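Open House at Kiltska: Photos from the Floor

Kiltska opened its doors for one afternoon in July. The shop takes in retired office computers and pulls the parts that still have life in them, and for the past year it has been trying out robot arms on the bench next to the people who do the work by hand. The open house was a chance to walk the floor, watch the arms, and ask questions of the staff running them.

Doors opened at 1 p.m. and the last group went out a little before five. In all, 96 people came through, in groups small enough that everyone could stand near the bench. Most were from the trade - refurbishers, school district IT departments, two scrap dealers. A fair number were neighbors who had driven past the building for years and wondered what went on inside.

This page covers the tour in the order the groups took it. Some stops have only notes.

Receiving

The tour began at the loading door. Computers arrive on pallets, 30 towers to a pallet when they are all one model and fewer when they are mixed. Every tower gets a tag at this point, and the tag number follows it until it is sold, parted out, or shredded. Visitors were asked to stay behind the yellow line while the pallet jack was moving.

Kiltska handles 600 towers in a normal month. Summer is heavier, with schools clearing out rooms between terms. The July stack went most of the way to the ceiling.

Sorting

Towers are sorted by case type before anything else. The people on this station do it by eye and are very fast. A scanner was tested here last winter and taken out again after a few weeks, and several visitors asked about it. The staff answer was that the scanner read clean labels well and old labels badly, and old labels are most of what comes in.

Side panels come off here too, by hand. Some slide, some swing, and some have been bent by a previous owner and need persuading.

Demonstration Bench

This was the stop people came for. Each group had 20 minutes at the bench, and most of them ran over. The job shown was handling hard drives in their plastic caddies. Drives matter more than anything else in the tower, as they may hold someone's records, and each one has to be matched to the tag on its case.

The planning software is called Plallex and was written for the shop by Derkach, a small company two towns over. Plallex keeps a map of each case model: where the drive cage is, which way the caddy faces, and how far the arm can swing before it meets the power supply. A case model it has not seen before takes half a day to add. 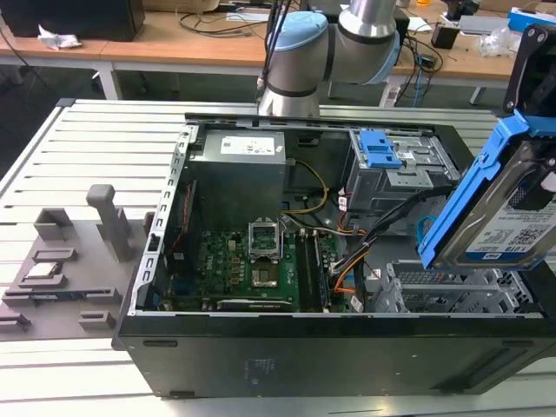 Drive Handling

A 1.0TB drive in its blue caddy, held in the gripper, with the tower on its side on the slatted table. The drive cage is at the lower right of the case. The gray tray to the left has pockets for small parts.

The socket's load plate on this board is up and both memory slots are in plain view, so a few people asked if the arm does processors and memory as well. At the open house it was shown only on drives. Memory is next on the list. Processors will stay with people for now - the pins on older boards bend too easily, and a bent pin turns a good board into scrap.

Cables were the other big subject at this stop. Loose SATA cables sit close to where the gripper needs to go, and no two towers have them in the same place. The current practice is for a technician to tuck them aside before the arm starts. Derkach is working on a way for the software to check for cables first and stop if one is in the path. It was not ready in time to show.

Questions at the Bench

How fast is it? Slower than a trained person on a single tower. The shop is interested in the arm for long runs of the same case, where people get tired and start dropping screws.

What happens if it drops a drive? The drive goes to the shredder whether it works or not. It does not go back into stock.

Can it hurt someone? It stops on contact and moves at a reduced speed when people are nearby. Visitors stayed behind a rope all the same.

Does it run overnight? No. Somebody from the shop is at the bench whenever the arm is powered.

Wipe Room

Drives that pass a first check go to the wipe room, which is kept locked. Groups looked in through the window. Each drive is erased, read back, and given a printed record that goes to the customer who sent it in. Drives that fail at any step are shredded on site. The shredder was run once for each group, and ear protection was handed out at the door.

Test Racks

Boards, power supplies, and memory are tested on open racks along the back wall. A board gets 2 full passes before it is put on the shelf. There is no robot at this station and no plan for one. The work is mostly plugging things in and waiting, and one technician can watch a whole rack while doing paperwork.

Several visitors wanted to know if they could buy parts on the day. The counter was open until four and sold mainly power supplies and memory.

Fultoten Training Corner

Fultoten, the job training program that shares the building, had a table set up near the exit. Its students learn teardown by hand first and move on to the robot bench in the second half of the course. Visitors could take a tower apart themselves with a student standing by to help. The table was busy all afternoon and ran out of cases before the last group reached it.

Applications for the fall course are taken at the front desk. No background in computers is needed, but applicants should be comfortable standing for a full shift and lifting a tower from floor to bench.

Coming Back

Kiltska plans to hold another open house in the spring. Groups will be smaller, with more time at the demonstration bench and a second rope line so that people at the back can see. Schools that want a weekday visit before then can ask at the front desk. Closed shoes are required on the floor, and long hair has to be tied back.

Parking is on the north side of the building. The gravel lot across the street belongs to the feed store - please do not use it.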